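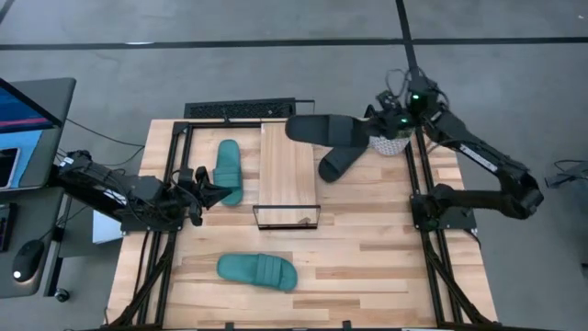
Schluss mit Stolpern: Mein Herbst mit zu vielen Badelatschen

Von Monique Picard

Jedes Jahr im September kommt der Moment, in dem ich im Flur über einen Schuh falle, den ich seit Wochen nicht mehr getragen habe. Diesmal war es eine Badelatsche. Eine einzelne natürlich, die linke, mit der Sohle nach oben, und ich hatte in jeder Hand eine Einkaufstasche. Die Eier haben es überlebt, meine gute Laune nicht.

Dabei mag ich Badelatschen wirklich gern. Früher waren das Schuhe fürs Freibad und für Leute, die am Campingplatz zum Waschhaus schlurfen. Heute trage ich sie zum Müllrausbringen, zum Blumengießen, zum Zeitungholen und (ich gebe es zu) manchmal auch zum Bäcker. Meine Freundin Areti Gkikas hat sogar ein Paar im Büro stehen und schlüpft hinein, sobald die letzte Besprechung vorbei ist. Man muss sich nicht bücken, man muss nichts binden, man ist einfach drin. Und genau da fängt das Problem an: Man ist auch genauso schnell wieder draußen, und zwar überall. Auf der Terrasse, vor der Waschmaschine, unter dem Sofa, einmal sogar auf der Fensterbank im Bad, und wie die dahin gekommen ist, weiß ich bis heute nicht.

Ich habe also beschlossen, dass in diesem Herbst Ordnung herrscht. Nicht im ganzen Haus, so weit gehe ich nicht. Nur bei den Schuhen ohne Fersen.

Angefangen habe ich mit dem Einsammeln. Alles auf den großen Tisch, alte Zeitungen drunter, und dann wird gepaart. Das macht mehr Spaß, als man denkt! Grün zu Grün, Schwarz zu Schwarz, und am Ende bleiben immer ein paar Witwen übrig. Schwarz ist übrigens die schlimmste Farbe. In unserem Haushalt trägt jeder Schwarz, alle in fast derselben Größe, und mein Mann behauptet seit Jahren, das breite Paar sei seins. Seit diesem September steht auf der Innenseite jedes Riemens ein Buchstabe, mit wasserfestem Stift. Das sieht ein bisschen nach Kindergarten aus, aber der Frieden ist es mir wert.

Danach kommt das Putzen. Ich hatte mir vorher Rat bei Hamish MacRitchie geholt, der in Gemberg einen kleinen Schuhladen mit Werkstatt betreibt und bei dem ich sonst nur Absätze machen lasse. Er hat am Telefon ziemlich gelacht. »Schaumsohlen? Lauwarmes Wasser, Spülmittel, alte Zahnbürste, fertig«, sagte er. »Und bitte nicht auf die Heizung stellen, sonst bringen Sie mir nächste Woche Kindergrößen.« Das mit der Heizung hatte ich im letzten Winter ausprobiert, deshalb habe ich an dieser Stelle lieber nichts gesagt.

Die Zahnbürste ist Gold wert, gerade bei den Modellen mit dicken Rillen und Rippen im Fußbett. Da sitzt der ganze Sommer drin. Sand, Grashalme, irgendwas Klebriges vom Grillabend. Ich setze mich mit der Schüssel auf die Treppe, höre Radio und schrubbe, und nach 3 Liedern ist ein Paar sauber. Trocknen lasse ich alles schräg an die Wand gelehnt, im Schatten, und am nächsten Morgen geht es weiter.

Bleibt die Frage, wohin damit. Und hier wird es interessant, denn über die richtige Aufbewahrung von Latschen kann man sich herrlich streiten. Areti schwört auf den Korb. Ein Korb neben der Tür, alles rein, Deckel drauf oder eben kein Deckel. Ich hatte auch mal so einen Korb. Unten lag immer genau das Paar, das ich gerade brauchte, und nach zwei Tagen Wühlen sah der Flur schlimmer aus als vorher. Für Gäste ist der Korb trotzdem nett, da darf sich jeder herausfischen, was passt.

Ich bin inzwischen beim Regal gelandet. Niedrig muss es sein und offen, ohne Türen und Klappen, denn eine Klappe macht bei uns niemand zu. Schwarzes Metall gefällt mir am besten, das wirkt auch in einem engen Flur nicht so wuchtig wie ein Schuhschrank, und man kann unten durchwischen.
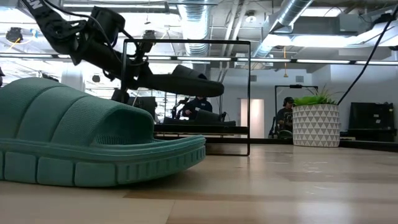

Beim Kauf habe ich den Fehler gemacht, mich nur in die Optik zu verlieben. Mein erstes Regal hatte so weit auseinanderliegende Stangen, dass die flachen Sohlen ständig durchgerutscht sind. Stiefel halten da prima, die hakt man mit dem Absatz ein, aber eine Latsche hat nun mal nichts zum Einhaken. Also: vorher einen Schuh mitnehmen und im Laden hineinstellen, auch wenn die Verkäuferin guckt. Mein jetziges ist 70 Zentimeter breit, bei mir passt das genau zwischen Türrahmen und Garderobe. Gekostet hat es 44 Euro, und es wackelt nur, wenn man dagegentritt.

Dann gibt es noch die Glaubensfrage, wie herum. Spitze nach vorn oder Spitze zur Wand? Ich war immer für die Spitze nach vorn, das sieht im Vorbeigehen ordentlicher aus. Mein Nachbar Umesh Upadhyay stellt alle seine Schuhe mit der Spitze zur Wand und behauptet, so komme er morgens im Halbschlaf direkt hinein. Ich habe es eine Woche lang probiert. Na gut, er hat recht, jedenfalls bei denen, die unten auf dem Boden stehen. Auf dem oberen Brett bleibe ich stur.

Die dicken Modelle mit den klobigen Sohlen brauchen übrigens richtig viel Platz nach oben. Zwei davon übereinander, wie ich es früher mit Sandalen gemacht habe, kann man vergessen, der Turm kippt beim ersten Türenknallen. Dünne Paare lege ich Sohle an Sohle, so wie man sie auch in den Koffer packt – das spart die Hälfte vom Platz, und oben bleibt alles sauber.

Was den Winter über gar nicht gebraucht wird, kommt in den Keller. Eine flache Kiste reicht, ein bisschen Zeitungspapier unter die Riemen, damit sie nicht platt gedrückt werden, und bloß nichts Schweres obendrauf. Ein Paar bleibt pro Person oben, darauf haben wir uns am Küchentisch geeinigt, nach einer längeren Verhandlung, bei der mein Sohn sich ein zweites »für den Balkon« erstritten hat.

Und die Witwen? Die habe ich noch eine Weile aufgehoben, in einer Tüte an der Kellertür. Eine davon hat inzwischen tatsächlich ihren Partner wiedergefunden, der lag im Kofferraum unter der Picknickdecke. Die anderen kommen nächste Woche weg. Oder übernächste, ich will vorher noch einmal hinter der Waschmaschine nachsehen.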